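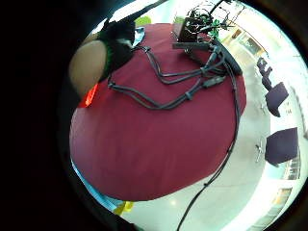
Wrist view, cable task, red tablecloth. One instant from the round table set.

18 replies · 401 views

**kelp_offset**
Posted 2018-10-05

Starting a separate thread for the cable episodes because the Sorko thread is now mostly about calibration. Setup is the handheld gripper with the fisheye on the wrist. The task is a black box with a group of dark gray cables coming out of it on a round table, and the operator works on the cables by hand guidance. Target is 600 episodes across several rooms. We have 320.

Two things I want opinions on before we record the rest. First, how much of the hand in the left third is tolerable. Second, whether to keep going with the tangled wires on top of the box or switch to a cleaner harness.

**mudlark7**

The hand is fine if it is consistent. What hurts is when it is in the left third in half the episodes and gone in the other half. The policy then learns that a dark left side means "grasp soon" and you get a strange pause at deployment when the dark side never shows up. We had exactly this with Rudemix version 2 and lost a month to it.

Mask it. Fixed polygon, same one at train and test.

**tern_and_tine**

Disagree on the fixed polygon. The glove moves. In the posted view the fingers are up at the upper left, pointing at the cables, and that is the part you want the model to see. A polygon big enough to cover the palm in every episode will also cover the fingertips in many of them, and it will take the left ends of the cables with it.

**mudlark7**

Then use a smaller polygon and accept some leakage. The dark region itself carries no information. I would cut there and leave the fingers.

**kelp_offset**

The smaller polygon is what I tried on the first batch. Validation loss was flat against no mask at all. I don't consider that evidence either way, the validation split came from the same room.

**osier**

Split by room before you do anything else. A random split over episodes from one table tells you how well the network remembers that table. We hold out a full room for every task at Lillen and the ranking of our checkpoints changed the first time we did it.

On the cables: keep the tangle. If you clean it up you will have a policy for clean cables.

**pallet_jack_pete**

Keep the tangle but label it. Small connectors, thin black wires, that green component in between them – none of it is part of the task as I understand it. An annotator who is told "cable" will mark all of it. Ask me how our first label pass went.

**kelp_offset**

How did your first label pass go?

**pallet_jack_pete**

12 annotators, 12 definitions of a strand. Some ended a strand at each in-line connector, some ran it through to the plug. We ended up throwing out the strand labels and keeping only endpoints. Endpoints were good enough for grasp proposals.

**tern_and_tine**

Endpoints are a problem in this view, though. The strands that go to the upper left end near the glove, so the fingers are right where you need a clear label. I would label endpoints only in the episode's opening second and track forward from there.

**mudlark7**

Tracking thin deformable objects through a fisheye at hand speed. Good luck. I would sooner record a static overhead pass before each episode.

**osier**

An overhead pass doubles the operator's setup time and people start skipping it after the first hour. I have the logs.

**grommet_b**

Different question. What is the long black cable that leaves the right side of the box, goes over the table rim and across the floor? If it is there in every episode it is an anchor. It constrains how far the box can slide, so your demonstrations contain no examples of the box sliding freely. A robot on a bench without it will pull the box along with the cable.

**kelp_offset**

Fair point. It is in all the sessions from that room. I have no episodes with it removed. Adding a condition: half of the remaining episodes without that cable, box otherwise placed the same way.

**grommet_b**

Don't place it the same way. Rotate it too. If the loose cables always run left from the box, the policy will reach left with its eyes shut.

**mudlark7**

Agree with that one. Also vary the cloth. Dark gray on maroon is moderate contrast. On a black or gray cloth you will see a different failure rate, and you want to see it in collection and not on the robot.

**tern_and_tine**

While we are on lighting: the floor has a bright round glare spot near the bottom and the far wall is washed out. Lock exposure. With auto exposure the red shifts every time the wrist tilts toward the windows, and color augmentation will not cover it in my experience.

**osier**

Locked exposure will crush the cables whenever the wrist points away from the windows. I prefer auto with exposure logged per frame. The Sjögren loader reads it as a scalar channel.

**tern_and_tine**

We tested that and dropped it. The network ignored the channel.

**kelp_offset**

I'll record one block each way and post numbers for both. Plan for the October sessions: split by room, endpoint labels only, long cable on and off, random box rotation, two more cloths. Mask question stays open until the held-out room is recorded. No change to the tangle.

**pallet_jack_pete**

Write the endpoint definition down before the labelers start, and put the in-line connectors in it explicitly.

6 people found this thread useful · 3 shares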